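Journal > Moving Diary > Kitchen, week two

4 min read

Sunday, mostly boxes

Up at six. Coffee out of the measuring jug again, mugs still missing.
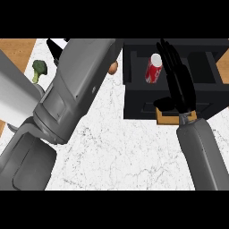 Morning

Stone place first. Stondano opens at nine on Sundays, or says it does, man with the keys got there twenty past. Stood in the lot eating a granola bar. I had my mind made up on white marble before I went in and then of course I stood in front of the slabs and went to pieces. Some are nearly blank. Some have so much grey going through them they look like a road map. I like the speckly ones, my sister says they look dirty. She isn't the one wiping it.

Asked about lemon juice and red wine. He made a face. Seal it, he said, and then seal it again, and don't leave a cut lemon on it overnight. I have never in my life NOT left a cut lemon out overnight.

Quote for the long run plus the bit by the window came to 1628. Fitting is another 900. Wrote both on my hand, no paper in the car. Told him I'd call. He's heard that before, you could tell.

Afternoon

Back to Sekville by the old road, bridge closed again, so add half an hour. Radio stuck on the farming station. Learned a lot about onions.

Boxes. Did the two marked KITCHEN and one of them was entirely coats. Who packed that? I packed that. Found the colander, the good knife, a bag of takeout soy sauces I apparently felt were worth moving across the state. No mugs.

The old Matsuda rice cooker made it in one piece, lid and all, very happy about that. Plugged it in on the floor next to the bed since the kitchen outlets are still off. So dinner was rice, an egg, three of the soy sauces. Ate it sitting on coats. Pretty good.

Neighbor knocked around four to ask was I keeping the hedge. Didn't know I had a hedge. Went out and looked and yes, there's a hedge. Said I'd think about it. She gave me a bag of plums and I felt bad for being in socks and paint pants. Must return the bag, its a nice one with a zipper.

Evening

Phone with mom, long. She wants me to get laminate like hers, thirty years and not a mark on it. Fair point. Told her about the sealing twice and she went quiet in the way she does. Then we talked about dad's knee and whether Tulledora is too far to drive for Thanksgiving now I'm on this side of the river. It is not that far. It is a bit far.

Measured the counter again after. Got a different number than Thursday's, so one of them's wrong, or the wall isn't straight. Think it's the wall. Need to check before I call anybody about stone, would be just like me to order it short.

To do tomorow: electrician, trash stickers, light bulb for the stairs, hedge (??), call Stondano or don't.

Back hurts. Window in the bedroom won't shut all the way and I can hear somebody's dog. Rice cooker still on warm, have to get up and turn it off. Getting up.

Comments

plumseason: We've had marble nine years. Rings everywhere by the first Christmas and I stopped seeing them. Get the marble.

northporch: Seconding your mom on laminate, sorry

gritty_kitty: check the box marked bathroom for the mugs. it was always the bathroom box with us

plumseason: Also keep the hedge!!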